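Gathering Demonstrations in Simulation: What We Got and What We Doubt
Project report, Drarko group, spring term

1. Purpose

The assignment was to collect demonstrations for a learning system that moves kitchen items with a single arm. Our course handout says that more examples give a better policy. We set out to check how far that claim could be trusted with the time and equipment a student group has, and we came away less convinced than when we started.

All collection was done in simulation, in a kitchen layout we named Varkum. It has a wooden counter, cabinets above and below, and a changing set of objects. We steered the arm by hand and saved each attempt as one episode.

2. Collection

The target was 900 episodes. We kept 399. Two operators shared the work, in sessions of 20 attempts each, and anything that ended with the arm stuck or an object on the floor was thrown out.

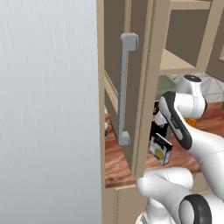 Throwing out failures was the rule we argued over most. It makes the data look clean, but it also means the policy never sees a recovery. An operator who bumps something and fixes it has shown the system something useful, and under our rule half of those attempts were deleted by whoever was tired. We wrote down the rule in March and still applied it differently from one session to the next.

Gerik, the script that labels episodes, was supposed to settle this. It marks a success when the object's final position falls inside a target area. It has no idea whether the object is standing up or lying on its side, so we ended up watching the replays ourselves.

3. Variety

Lins, our randomizer, shifts objects and swaps some of them between episodes. On paper this gives plenty of variety. In practice the cabinets and counter stay put, and so does the base of the arm.

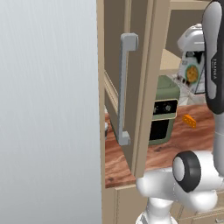

We suspect a policy could do well in Varkum by memorizing a few paths over the counter. Our own test cannot rule this out, as the test layouts came from the same randomizer as the training ones. A second kitchen would have been a fairer check. We asked for one too late.

Operator habit is another problem. One of us nearly always came in from above and the other preferred to come in low. The trained policy sometimes started one way and switched partway through, and we have no clean way to say which examples caused it.

4. What we would change

Keep the failed episodes, in a separate folder with a note on what went wrong. Set the labeling rule before the first session. Hold back a whole layout for testing.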